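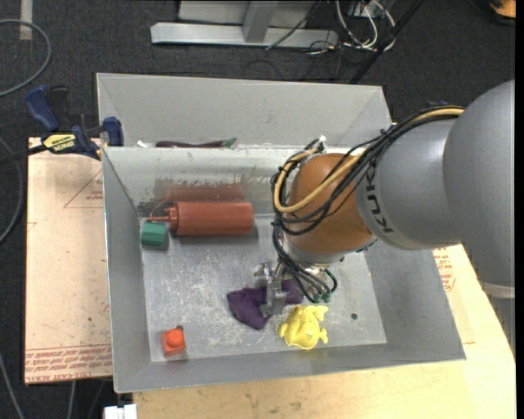
Mixed items in a metal bin at the Molgate sorting hall, Hurnville.

April 14, 2026
By Gun-woo Wi

The Hurnville hall takes in returned household goods and sorts them by material. Our tour began at the bins, which are open gray metal with sloping sides and bright edges. The floors are well scratched. Molgate keeps 32 of them in service and rates each for up to 200 kg.

Loads arrive mixed. One bin held a crumpled dark purple cloth, a brick-red squeeze bottle lying against the rear wall, and a few small plastic toys, one of them bright yellow. Soft goods come out first and go to the textile line. Bottles are checked for residue and capped before they move on. Toys are sorted by size, then by plastic type where a mark can be read.

Sverre Wikström, the shift lead, showed us the bin log. Wall stains are recorded at each wash, and a bin is relined after 444 cycles. The textile line was down for a belt change, so we saw only the infeed.

The tour lasted 2 hours. Safety shoes are required.

Recent visits
Skameva: paint shop open day
Ko: cold storage tour
Hurnville: the old rail depot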